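By my second hour at Clullex, I had stopped watching the robot and started watching the tally on the wall screen. It said 81. The goal for the day was 200, and the people running the session were already eating lunch standing up.

I'd come out to Lasdale on a Thursday to see how a sorting robot learns its job (I was picturing lots of math on whiteboards!), and what I got was a conveyor belt, some blue bins and a great deal of patience. Somebody steers the arms through one pick, start to finish, and the computer saves it. Then they do it again with the part turned a little.
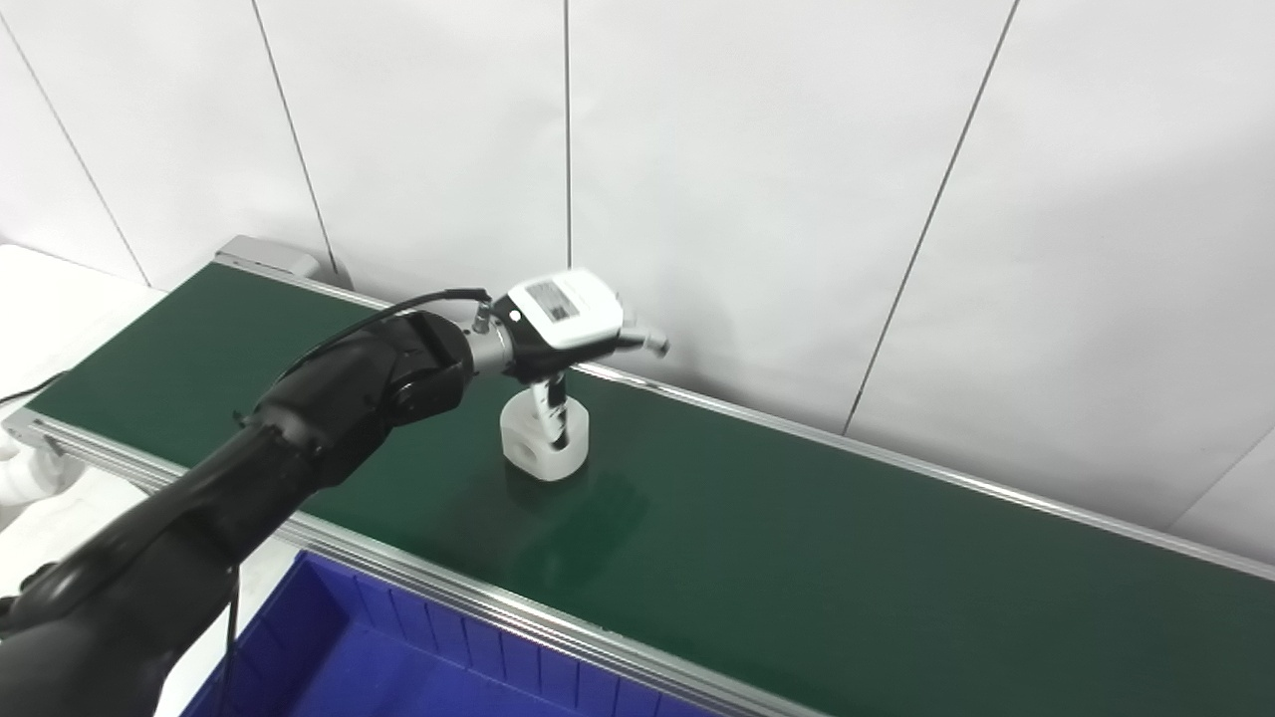

Every saved run is called a carrier here, after the project, which is named Carrier, and yes, that got confusing fast. So far they have 668 good ones. The bad ones get kept too, in their own folder, and I was surprised how much people argued over which was which. If the fingers bump the rail but the part still lands in the bin, does that count? One operator said sure. Another wanted it gone, because a robot that sees enough bumps will figure bumping is how it's done.

They let me try. It took me roughly 10 minutes to get one part off the belt, and my run went straight into the bad folder, which I thought was a little harsh. The trick, they told me, is to go slow near the rail and never stop dead in the middle of a move, since the software, Flitow, reads a pause as part of the lesson.

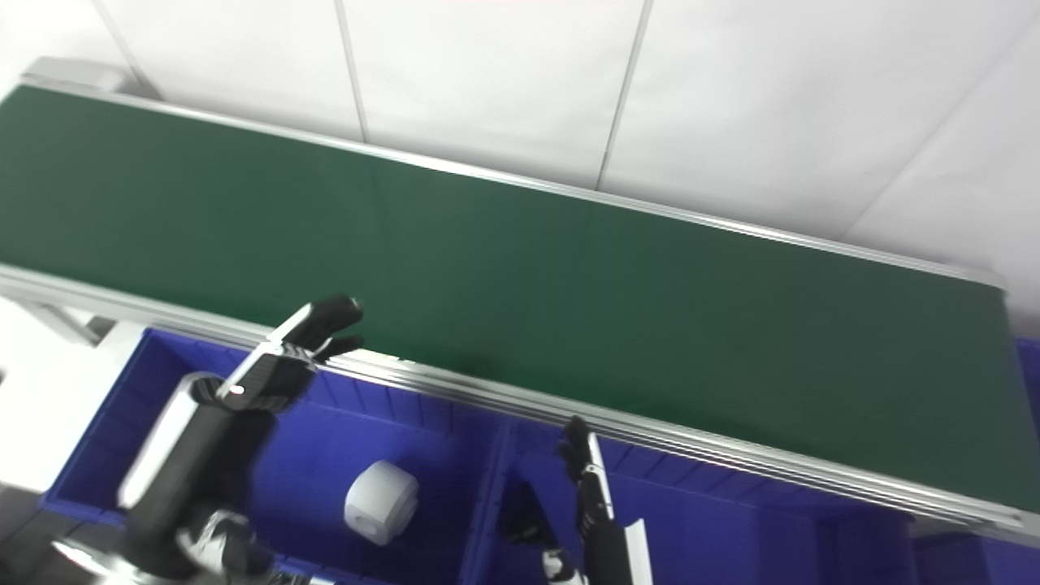

One hand just above the near rail, the other over the right bin, with a white part in the left bin.

By four o'clock the screen was closing in on the goal and I'd been promised another turn after the next batch.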